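3.2 Linking the speaker to a music account

Each household received a Pedwood speaker and was asked to link it to a paid Ititz account using the phone app. The speaker was already registered to the home network when the session began. We logged 2605 linking attempts. An attempt was counted from the first tap on "Add a service" until the app showed either a confirmation or an error. Attempts left idle for 3000 seconds were closed by the logging software and coded as abandoned.

Most errors came at the sign-in page. Participants who had a separate voice account often typed that password instead of the Ititz one, and the message they got back did not say which account was wrong.

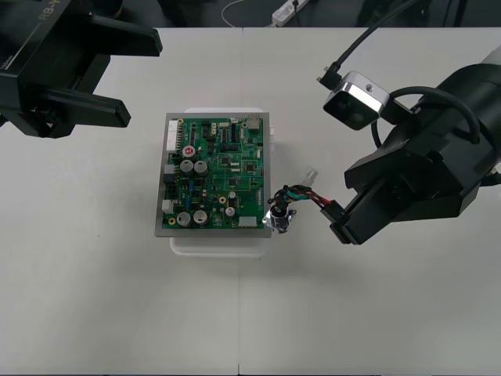 Figure 2. Circuit board on a white tabletop, with two robot arms.

Default service was a second source of trouble. After linking, the speaker kept sending requests to Ngui until the default was changed in a different menu. Participants asked for a song by name, heard nothing or heard a sample, and concluded that linking had failed. Drummond (1999) described a similar pattern with car stereos. We coded these cases as linked but not usable, and they are reported separately in Section 4. The app version was held fixed from August until the end of logging on 1/2/19.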